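Games > Online Worlds > News

Rirkell's marsh folk finally get a story of their own in Elano

14 comments | 37 shares

Players who have spent any time in the wetlands of Elano will know the Azimi, even if they never learned the name. They are the tall, gray-cloaked people who stand at the edge of the reeds and will not talk to you, no matter how many fish you bring them or how politely you click. For years they have been part of the scenery, and a good many of us had grown fond of them that way. With the game's next free update, though, Rirkell is giving them a proper history, a village you can walk into, and a string of quests that runs from the coast road all the way up to the old dam.

The studio shared the news with its players in a long and rather charming post, and there is a lot in it to be happy about. The Azimi, we learn, were once the keepers of the river locks, back when the lowland towns still traded by boat. When the god Wukon sank beneath the marsh and the water rose after him, the towns packed up and left for the hills, and the lock keepers stayed behind to look after what was left. They have been listening to him sleep ever since — which explains the humming you can hear near the sunken chapel if you turn the music off, and which plenty of players had put down to a sound bug.

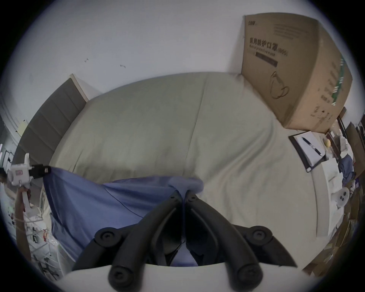
Last updated: July 2018

The new story is split into 5 chapters, and you can start the first one as soon as your character has reached the ferry landing. There is no need to have finished the main tale, which will be a relief to anyone who, like me, has been stuck outside the glass tower since the spring. Each chapter is built around one of the old locks, and opening a lock changes the water level in that part of the marsh for good. Paths come up out of the mud, and others go under, so it is worth having a good wander before you turn the wheel. Rirkell says that nothing you need for a quest can be lost this way, but a few of the small treasure spots can.

Two sides have grown up among the Azimi over the years, and the update asks you to spend time with both. The Reedbound believe Wukon should be left to sleep and that the locks must stay shut. The Lantern Kin think he is lonely down there, poor thing, and would like to wake him gently. You can help either side, or carry messages between them for quite a while before anyone gets cross with you. There are two endings, and according to the studio they lead to different songs in the village at night, different goods at the market stall, and a different greeting from the old woman by the well.

Those who like collecting will want to bring an empty bag. Six sets of Azimi clothing can be earned, including the gray cloak that people have been asking for since the very first test, and the marsh heron joins the list of companions. The heron costs 500 reed tokens, which you earn by helping out with daily chores in the village, such as mending nets, feeding the eels and lighting the lamps along the boardwalk. It sounds like a lot of eels, but players who tried an early version in April seemed to find the chores a pleasant way to spend an evening, and several of them wrote in to ask for more.

A few older things are being tidied up at the same time. The marsh map has been redrawn so that the islands sit where they should, the ferry no longer forgets passengers who are mounted, and the frogs have been made a little quieter. Anyone who already owns the reed flute will find that the Azimi now stop and listen when it is played, and some of them may even hum along.

The update is free for everyone who owns the game, and your saved characters will carry over without any fuss.

Filed under: Lore & Updates, Elano, Rirkell

More in Online Worlds
- Where to find every lock wheel in the lower marsh
- Elano beginners: picking a home town you won't regret
- The sunken chapel and its songs, explained
- Readers' favorite companions, from moths to mules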